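Washing and Preparing Bell Peppers for Roasting

By Eluned Hughes
Updated Sep 20, 2025

This page covers whole bell peppers of any color, roasted for peeling. For stuffed peppers, see the separate page. The method assumes a standard home oven with one rack in the upper third.

What you need

Bell peppers, firm, skin intact
A plate for holding the peppers
A rimmed baking sheet
Neutral oil
A bowl with a lid or a plate that covers it
Tongs

Choosing the peppers

Pick peppers with taut, glossy skin and no soft areas near the stem. Weight matters more than size. A heavy pepper has thicker walls and loses less flesh when the skin comes off. Orange and yellow peppers are milder than red ones and hold their color well in the oven. Green peppers can be roasted, but the skin clings and the flavor stays bitter.

Peppers with wide, shallow lobes blister more evenly than peppers with deep folds. Skin inside a deep fold sits away from the heat and has to be scraped off with a knife later. 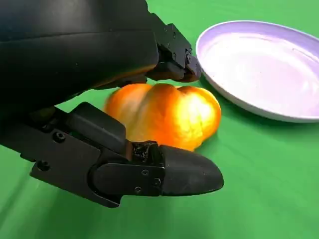 Orange bell pepper on its side, with shallow grooves between the lobes.

Washing

Rinse each pepper under cold running water and rub the surface with your fingers. Clean the hollow around the stem, where soil collects. Dry with a towel. Water left on the skin turns to steam and delays blistering.

Roasting

1. Set the oven to 450 F and let it heat fully.
2. Rub each pepper with a thin film of oil. Half a teaspoon covers one large pepper.
3. Lay the peppers on their sides on the baking sheet, at least an inch apart.
4. Roast until the top is blistered and dark in patches.
5. Turn with tongs and continue. Most peppers need 3 turns.
6. Move the peppers to the bowl, cover, and leave until cool enough to handle.

Peeling

Pull the stem out first. The seed core normally comes with it. Open the pepper along one groove, lay it flat, and wipe off the remaining seeds. Slide the skin off by hand. Do not rinse the flesh, as this removes the juices along with the char.

Storage

Peeled peppers keep for 3 days in a covered container in the refrigerator. To freeze, lay the pieces flat between sheets of parchment and bag them once solid. Thaw in the refrigerator and drain before use.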